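Pimia: the rubbish-in-the-bin episodes

README, last touched October 6, 2020 by Muthoni Mollel

Hello, and thanks for downloading Pimia. I look after the data side of it, and Shahnaz Haque wrote the controller that made it. If something in the files looks daft it's probably mine, and if the arm jerks it's probably hers (she has read this and agreed to let it stand).

What's in it

There are 947 episodes of one arm with a two-finger gripper and one small bin with a flip-up lid. The job is to pick up a bit of rubbish and drop it in. I've kept 700 for training and put the rest aside for testing. Please don't shuffle them together, as Hamisi's baseline numbers only make sense with the split as it is. 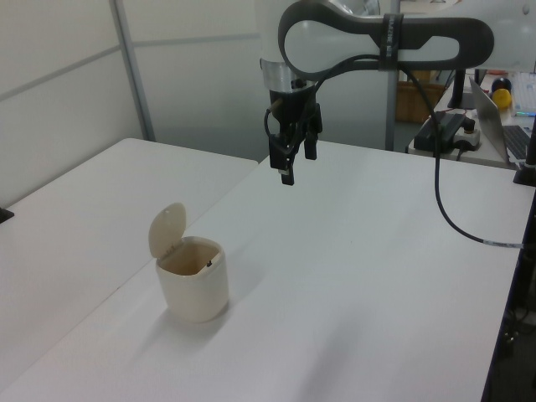

Fixed camera: gripper open over the table, bin lid up.

How the software fits together

Odera is our planner. It takes a grasp point and a drop point and gives back a path, which the controller follows at 20 steps a second. Perception is a separate process called Iltham, and the two only talk through the log queue, so you can swap either one out without touching the other. I'd start with Iltham if you fancy a challenge! Pale rubbish on a pale table is miserable for segmentation, and the bin is much the same colour, so the first version kept proposing grasps on the rim.

Getting it running

1. Unpack everything into one folder and leave the folder names alone. The loader is fussy about them.

2. Run check_times first. It compares the clocks on the camera streams and moans if any pair drifts by more than 33 milliseconds.

3. Open one episode in the viewer and scrub through to the approach. The planned path should end over the rubbish with the fingers pointing down. If it ends up in the bin, you've got the old calibration file.

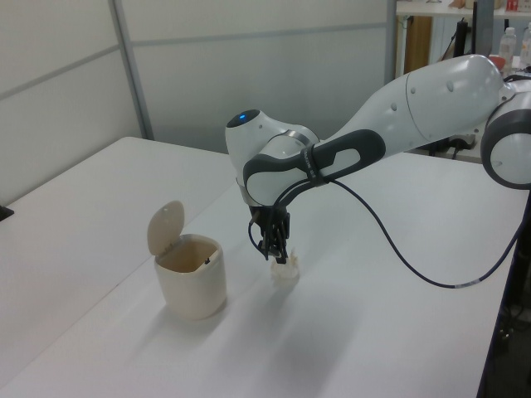 4. Run replay in dry mode before you go anywhere near a real arm. Dry mode checks the joint limits but knows nothing about your cables, so give those a thought too.

Things I'd like to fix

The grasp labels are the weak spot. Mitra Dehghan and I marked them by hand, and we didn't always agree on when a grasp starts. I go by the first contact, she goes by the moment the fingers stop closing, and with something as squashy as wadded paper those can be several steps apart.
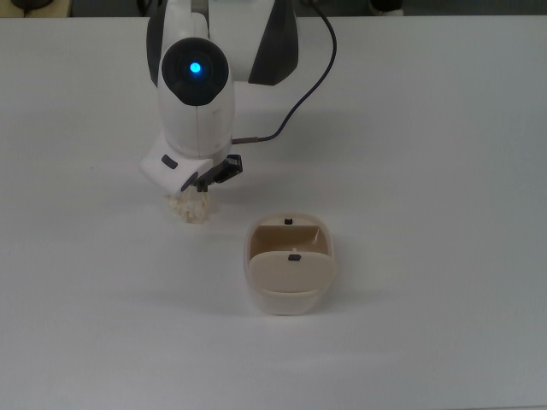
We've since settled on Mitra's rule, and everything labelled from May onwards follows it. The older episodes have a field called label_rule set to "contact" so you can filter them out, or shift them yourself if you're feeling brave. I do mean to redo them.

Drop points are in much better shape. They're stored in the table frame and measured from the middle of the bin opening, lid ignored. If you want the lid as an obstacle, set lid_box to true in the Odera config. Planning gets a bit slower, but you'll see fewer clipped corners.

Bugs and questions

Send loader trouble to me and planner trouble to Meriem Benkirane. Do include the episode number and the output of check_times, even if it came back clean.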